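**Slide 4 - The blank board** (two minutes, don't rush it!)

Start with the question: when did you last see a whiteboard in a shared room that was really clean? Wait for hands.

Then on to ours. 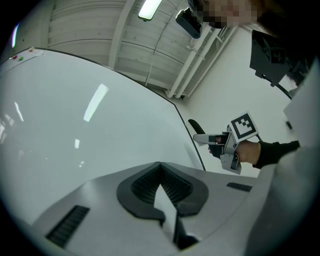
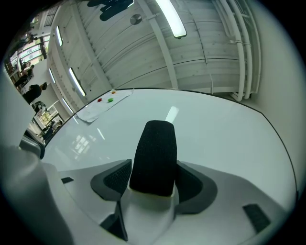
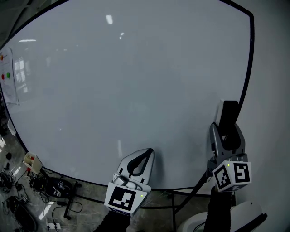 So, my favorite part - the wiping itself. I love this stuff, stop me if I run on. Flat eraser, long strokes, top to bottom, and press harder than you think you need to. Gray smudges are old ink, and a dry eraser mostly moves them about. Damp cloth next, then dry cloth. Do the corners!

Story: Bayu Siregar at the Brakholm office wiped his board every evening at 5:30 for all of October, and people began drawing bigger. Bigger arrows, bigger boxes, more color. (Act this out.)

Costs: 50 for cloths, 246 for a new board. Let them work it out.

Ask who has a marker tray full of dead pens. Throw them out tonight, please.

Click to slide 5, magnets and paper at the edges.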